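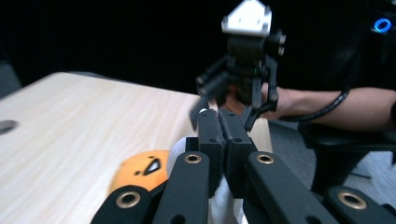
Faults and safety

Why do the fingers stay shut on a cloth?
On Vi grippers made before March, the linkage can bind when thin fabric bunches between the pads. Let go of the trigger, switch off at the handle and open the arms by hand. Don't pull the cloth.

Can two people work at one table?
Yes, but keep hands off the fingers of the other gripper. We had one pinched thumb at Eston, during a handover of a wipe.

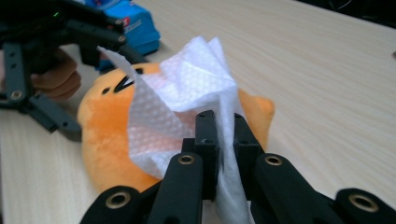 Last changed: 16 Jan 2020

Are wet wipes safe to use?
The pads can take them. Dry the pads and check the bushings after every 50 grips. Moisture was found in 14 returned units.

It has jammed again. What now?
Stop using it and send it to Fulex with fault code 332 on the label.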